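Equipment Review: Gritton Slatted Aluminum Bench Top
Vistari Training Center, Computer Repair Program
Prepared by Zoia Nazarenko, Equipment Office

The Gritton bench top was purchased for the computer repair room at a price of $398, delivered without legs. It was fitted to an existing stand and used for the removal and replacement of processors, memory, drives and power supplies in desktop towers. This review covers its suitability for that work. Electrical testing is carried out elsewhere and was not considered.

The working surface is made up of long aluminum slats with narrow grooves between them, closed along the side by a raised rail. A tower laid on its side sits firmly and did not creep when a latch was pulled or a card was pressed into its slot. Cases with rubber feet gave the best hold. Cases with bare steel panels slid a little more easily, and a thin mat is advised under any unit whose finish must be kept free of marks.
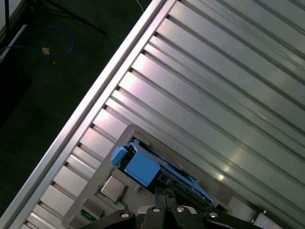 Loose parts call for more care. The grooves are narrow enough to keep a processor or a memory module on the surface, but small case screws will settle into them and are slow to pick out. Staff were asked to use a magnetic dish at all times. The bare metal is also reflective, and under the overhead lights in the repair room the glare made fine print on components hard to read. Moving the lamp to the left side of the bench corrected most of this.

Cleaning is simple. Dust from older machines collects in the grooves and comes out with a soft brush. A damp cloth alone does not reach it.
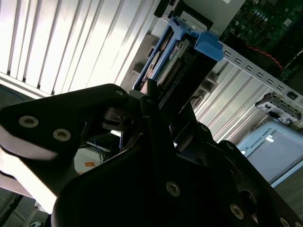

MADDALE, November. The second part of the review was completed at the Maddale site, where the bench top was used for a full intake of 33 desktop towers. Maya Akl supervised the work and kept the daily notes.

Most of the time at the bench was spent on drives. Caddies that release by a plastic latch can be removed with one hand if the case stays put, and the slatted surface was found to be adequate for this. The older Georgiou laminate bench, used beside it for comparison, required a second person to steady the lighter cases.

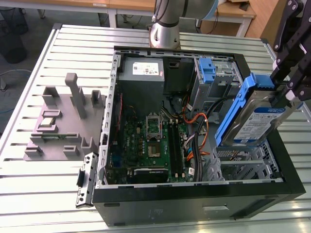 Desktop tower open on the slatted bench top, with the processor socket and both memory slots empty.

The width of the top was sufficient for one tower and a parts tray. Two towers could be placed on it, but the staff then had no clear area for tools, and this arrangement is not recommended. After six weeks there were light scratches near the rail and no bent slats. Three end screws had worked loose and were tightened with the key supplied.
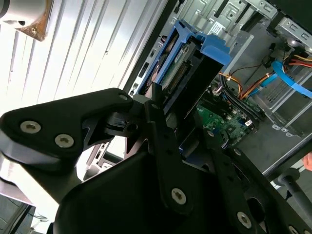 Blue drive caddy and hard drive inside the open case.

The assembly sheet is the weakest part of the product. It shows the end screws in the wrong order, and the correct sequence had to be obtained from Gritton by telephone.

Rating: Recommended for desktop disassembly, with a magnetic dish and a side lamp. Not recommended for laptop work, where the screws are smaller and more numerous. Requests to borrow the bench top may be sent to the Equipment Office.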